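2022-02-19

Notebook, Karside shop. Finish trials for the Uvton order, continued.

Picking up from the last page. Sample boards 1 through 13 are sanded and labeled on the back in pencil. The soap finish still looks best to me but I want numbers on water marks before we commit.

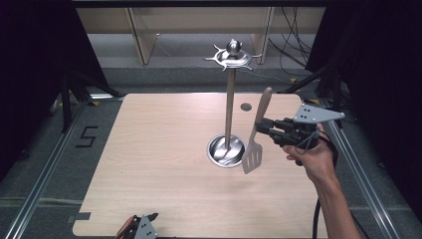
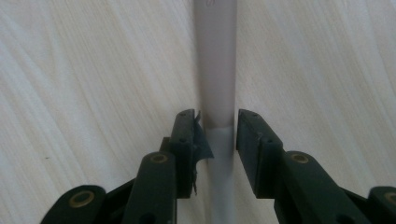
Water ring test, first pass. Glass of tap water left standing on each board for 16 hours, then wiped and left to dry in the rack by the window. Gazi hardwax, one coat: clear ring on every board, worse near the ends. Gazi hardwax, two coats: faint ring, gone after a light rub with the gray pad. Soap finish: ring visible and the grain raised enough to feel with a fingernail. Oil only: dark ring, did not fade. What the client keeps asking for is a pale top where the straight grain still reads, like the light wood tabletop with the utensil stand on it, and the oil takes us too far toward yellow for that. So oil is out whatever it does on water. Soap stays in for color only.

Sanding notes. Stopped at 180 on half the boards and went to 240 on the rest. The 240 boards took less wax and came up blotchy where the pad skipped. Going back to 180 for the second pass. Vacuum first, then a damp cloth, then wait until the surface is fully dry before the last light sanding. I rushed that step on board 9 and it shows.

Kultar white pigment in the wax: tried it at 2 percent by weight. Takes the warmth down without looking painted. It settles fast, so stir before every board and not just at the start. Left a chalky line in the edge profile on board 11, needs a brush there before buffing.

Temperature in the finishing room was low all morning. The can says to keep it warmer than we had it. Heater moved in at lunch, the afternoon boards set up better. Compare 4 and 12 if anyone wants to see the difference.

To do:
- recoat 5, 6 and 8 with pigmented wax
- repeat the ring test with coffee and with vinegar
- order more gray pads, we are down to the opened pack
- ask Uvton if they will accept a maintenance coat in April
- cut two more blanks from the offcut with the knot, to see how the pigment sits around it

Boards are on the upper rack. Please don't stack anything on them, the wax is still soft on 12 and 13.

2 comments | 0 shares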